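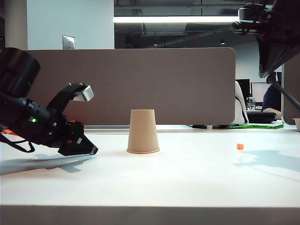
*Figure 1. Plain paper cup standing rim down on the white table.*

# Does the Cup Hold What the Sheet Says?

Nipon Somboon
Materials and Testing 3512, Parkulholm
November

## Why this claim

The product sheet for the Altano plain cup, which our supplier Cledovex sends out with bulk orders, says that an empty cup turned upside down will support 9 kg. It gives no test method. It doesn't say how the load was applied, how long it stayed on, or whether that figure is an average or the best cup of the day. A number like that is easy to print and hard to argue with, so I tried to reproduce it.

I should say that I expected the claim to fail. I tried to keep that out of the method, and a reader can judge how well I did.

## Setup

An upside-down cup is a better shape for this than an upright one. The rolled rim goes against the table, where the circle is widest, and the narrow end takes the load. The rim also resists spreading, at least until something pushes the wall sideways.

I used 34 cups from one sleeve. Each was placed rim down on a hard, level tabletop, with a flat board on the base and weights stacked on the board. I added weight in half-kilogram steps and waited a minute after each one. A cup counted as failed when the wall creased or the board tilted enough that I had to catch the stack.

That last rule is weaker than I would like. "Enough that I had to catch it" depends on who is catching. I thought about using a fixed angle and didn't have a reliable way to read it.

## What happened

Most of the cups reached the printed load. I was surprised by this and went back to check the weights on the lab scale. They were fine.

The cups that failed did so in two ways:

- A crease started partway up the wall and ran sideways until the cup folded. These failures were sudden.
- The board slid or tipped because the load was off center. The cups from these runs often looked undamaged afterward.

I don't think the second group says much about the cup. It says something about me and my board. If I leave those runs out, the claim looks strong, but I only decided to look at them separately after seeing the results, and that is a bad time to decide it. I've kept them in as failures.

I then moved the weight off center on purpose, using a mark 50 mm from the middle of the board. Under that arrangement almost no cup got close to the printed figure. Anyone who stacks real things on a cup is going to be off center, so this seems like the more useful result - and the sheet says nothing about it.

## The humidity problem

Carrasco, the cafe downstairs, let me leave a few cups overnight on the shelf over the dishwasher. These felt softer in the hand and creased earlier. There were too few of them to say more than that, and I didn't measure the humidity. I mention it mainly for anyone who wants to repeat the project properly.

## What I would and wouldn't claim

I would say that a dry cup from this sleeve, loaded slowly through the middle, will usually carry what the sheet says. I wouldn't extend that to other sleeves. All my cups came from the same carton and could easily share the same good or bad luck.

I also still don't know why the figure is there. Cups are sold to hold coffee, and I never once filled one. A test of the side wall with a hot drink inside would tell a buyer far more, and the sheet skips it. I wrote to Cledovex asking for their method and had no reply by the time this was due.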